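The red cloths, again

I've been meaning to write about cleaning cloths for ages, which tells you what sort of spring I've had. But we moved house in May (from a perfectly good apartment in Turunstead to a slightly less good but much bigger one in Lutstead) and when you move you have to touch every single thing you own, and it turns out a shocking share of what I own is squares of fabric. So here we are!

Let me start with the drawer. In the old place we had a drawer next to the sink that I thought of as the cloth drawer, and it was a swamp. Dish towels, dusters, the top half of a pajama set, a napkin from my cousin's wedding, all of it rolled up together. Whenever I needed to wipe something I stuck my hand in and took whatever came out. I once polished a mirror with a piece of flannel and spent the whole next morning picking fuzz off it.

When I packed that drawer I tipped the lot onto the bed and made myself be strict. Anything with a hole went. Anything that smelled even after washing went. The wedding napkin stayed because I'm not made of stone. And then I bought a stack of new cloths, all in red, from the hardware store on Cervantes, the one with the bell that doesn't ring. I went over 60 dollars that day, but that was also a mop, a bucket and a lamp I didn't need.

Why red? Mostly because I can find them. Our counters are wood, our table is wood, half the floor is wood, and a beige cloth on any of that just vanishes. I put one down, answer the phone, come back and it's gone. A bright red one is there waiting for me, folded, with its little tag sticking out at the corner.

About those tags. I used to cut them off everything and now I leave them on. They tell you how hot you can wash the thing, which I can never remember, and on these ones the tag gives me a corner to grab when I'm pulling one out of a stack. The downside is the first wash. Red dye is red dye, and I have a pillowcase that's now the color of canned salmon.

Folding is where I've gotten a bit evangelical. I fold mine flat into a rectangle, press it down with my palm and leave it at that. No rolling, no origami. A flat rectangle sits nicely on a table, it stacks, and when one side gets grubby you flip it and you've got a clean side. My sister rolls hers like spa towels and they look gorgeous for one evening and then they're all over the place.

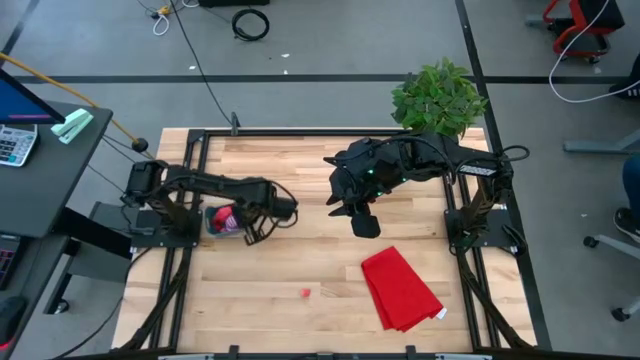 Silvan Wieser wrote to me after my last post to say that I was making life hard for myself, and that a cloth should be folded in half and in half again so you get a whole series of clean faces before it goes in the wash. He does his entire kitchen in Seltow with a single cloth that way, apparently, stove included. I tried it. It does work, though mine came out so thick I couldn't get into the corners of the windowsill, so I've gone back to my flatter version for anything fiddly and I use his for the stove.

I-hsuan Chung asked about wood in particular, and whether I put anything on the cloth. For a butcher-block top I go over it with a barely damp cloth and then a dry one, always along the strips. No spray. I used a lemon spray for years and it left a sticky patch by the toaster that collected crumbs like it was being paid to. Every so often I rub in some oil, and then that cloth gets hung outside flat on the line until it's dried out, well away from anything warm. Please don't ball up an oily cloth and chuck it in a cupboard, they can heat up by themselves and catch fire. I wish I'd known that in my twenties.

The other new thing is a small clear tub for the scraps, the worn-out ones I've cut down for shoes and paintwork. Before the tub I had scraps in coat pockets, in the car, behind the plant pot. Now I can see when I'm running low, and then the rattiest full-size cloth gets the scissors.

Still to sort: the linen closet, which has 2 sets of sheets for a bed we sold, and the box marked MISC that I've been walking past since we got here. I opened the flap last night and saw flannel. I closed the flap.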